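Ratora Lake Anglers
Minutes of the general meeting, 19/08/2025

Meeting opened by the chair with a quorum present. Minutes of the previous meeting were read and approved with one correction: the boat ramp closure was at the north ramp, not the south.

1. Walleye stocking
The secretary reported that 1,000 fingerlings are on order from the Villalba hatchery. Delivery is expected before the water drops below the temperature the hatchery recommends. The hatchery truck can't use the gravel road to the dam, so fish will go in at the north ramp. Members with livewells were asked to help spread them along the east shore.
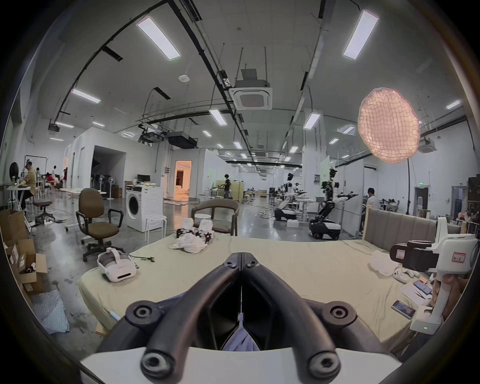
A member asked if the club should switch to larger fish and order fewer of them. Discussion followed. The general view was that perch are eating a lot of the small ones. The secretary will get a price from Villalba on advanced fingerlings for next year. No vote taken.

2. Dock repairs
Four sections of the fishing dock need new decking. Two quotes were received. Nusico was lower but can't start until after the fall tournament. Motion to accept the Nusico quote, seconded, passed with one opposed. The loose cleat by the fuel shed will be fixed separately.

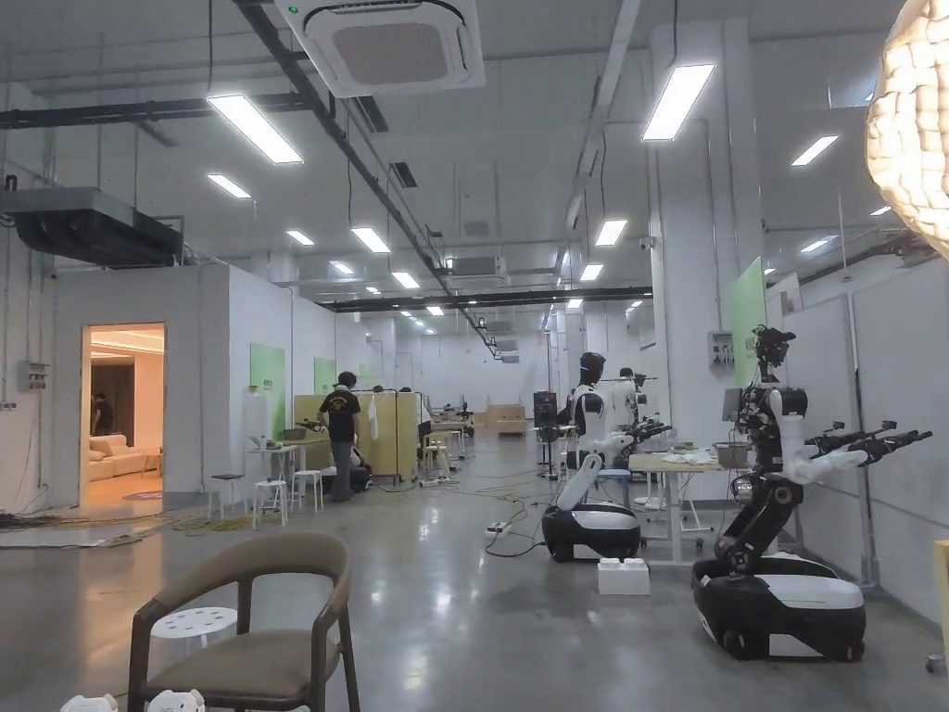

3. Winter meeting room and swap meet
The tackle swap needs more floor space than the clubhouse has. Members discussed what to look for in a rental. A wide hall with a concrete floor and good overhead lighting would suit the tables, and boats on trailers could be shown inside if the doors allow. Cords lying along the floor would have to be taped down or moved before the public comes in. Rent limit was left open until the dock bill is paid. Tabled to the next meeting.

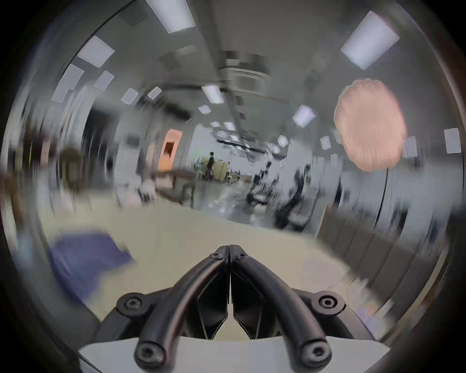 4. Fall tournament
Entry stays at five fish per boat, with a seven-inch minimum on perch in the youth division. Ridari has agreed to donate line and a rod for the raffle. Check-in will be at the north ramp. Live release is required for bass, and dead fish carry the same penalty as in May. Two more people are needed for the weigh station.

5. Other business
The weed harvester has missed the channel by the inlet again. Secretary to write to the lake district.
Key deposits for the gate are overdue from several members.

Motion to adjourn, seconded, carried.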